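# Moving the pick planner off the main loop

I spent most of August on one change to our bin picking software, and it's finally merged, so I'm writing it down while I still remember why I did it this way.

Some background. The stack is called Pralari. It takes a depth image and a color image of a bin, finds grasp candidates, scores them, plans a path for the arm and sends the path to the controller. Until last month all of that ran in one process, in one loop, in that order. It worked, and for a long time it was easy to debug, because you could put a print statement anywhere and know what had run before it.

The problem was timing. Scoring took 900 milliseconds on a full bin and the arm sat still the whole time. Then the planner ran, and the arm sat still for that too. Genalyn Ambrosio, who wrote most of the original planner, had a note in the code that said "overlap this with the previous place move." The note was older than my time on the project.

## What changed

The new version has 2 processes. One does perception and scoring. The other does planning and talks to the controller. They share a small queue of scored grasps, and every grasp carries the timestamp of the image it came from.

While the arm is carrying an item away, the perception process grabs a new image as soon as the arm is clear of the camera's view and starts scoring. By the time the gripper opens over the place location, there's usually a ranked list waiting.

I used Celero for the messages between the two. It's our in-house library and it has rough spots, but the logging is good and I can replay a whole session from disk. I looked at doing it with plain shared memory and decided I didn't want to maintain that.

## Stale grasps

Most of the work went into stale data. If the arm drops something on the way out, the item lands back in the bin and the image we just scored may be wrong. The first version didn't check for this. It would go to a spot with full confidence and close on air.

My first fix was to throw away the queue any time the gripper's width reading changed during a move. That was too aggressive. Soft packages shift in the fingers and the reading moves a little even when nothing has fallen, so we were rescoring on almost every pick of a bag and losing the time I had just saved.

What I ended up with is a cheap check right before the approach. We take a fresh depth image, crop a patch at the grasp point, and compare it to the same patch in the image the grasp was scored on. If the difference is over a threshold, that one grasp is dropped and we try the next one in the list. If three in a row fail, we flush the queue and start over. The patch compare takes 20 milliseconds, and I can live with that.

## Clear plastic

The patch check has a weak point, and it's the same one everything else in this code has. Depth on clear plastic is bad. You get holes, or you get the floor of the bin instead of the package, and the holes move from one image to the next even when nothing in the bin has moved. So the check sees a change and drops a good grasp.

I went through the logs from the test bin and pulled every rejected grasp, 1,643 of them. A big share were on transparent packaging or right beside it. The blocks and other solid plastic parts were mostly fine.

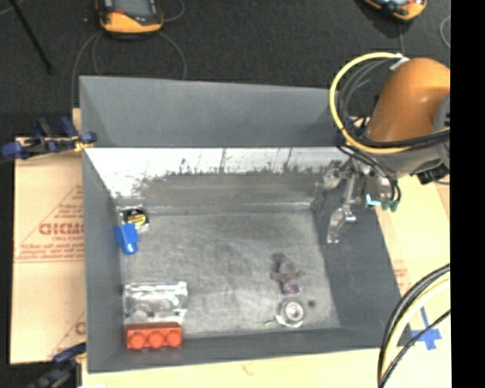 For now I mask out pixels with no valid depth in either image before comparing, and if too much of the patch is masked I fall back to the color image. The color compare is crude. It converts to gray, blurs, and takes the mean difference. A shadow from the arm can set it off, so it only runs once the arm is parked at the pre-approach pose, which is always the same for a given bin.

The bin walls needed a rule of their own too. Bright reflections near the top of a wall show up as patches of bad depth, and a few grasps near the back were being scored against those. I shrank the valid region by a fixed margin on each side. We lose some reachable grasps in the corners, and items that end up there now wait until last. Castillo, the older planner we keep as a fallback, has a routine for corners that slides the item along the wall first. I'd like to port it, but it assumes a single loop all the way through and I haven't worked out how to pull it apart.

## Still open

The replay tool doesn't respect the new timestamps yet. It plays both logs back to back and the order comes out wrong if a queue flush happened near the end of a move. I have a branch for it.

The threshold for the depth compare is a single number in a config file. It should depend on distance from the camera, at least. Genalyn suggested fitting it from logs per bin and I'll probably try that next.

The branch is tagged herkcombe in the repo if you have access. The config keys changed names, so read the migration note before you pull.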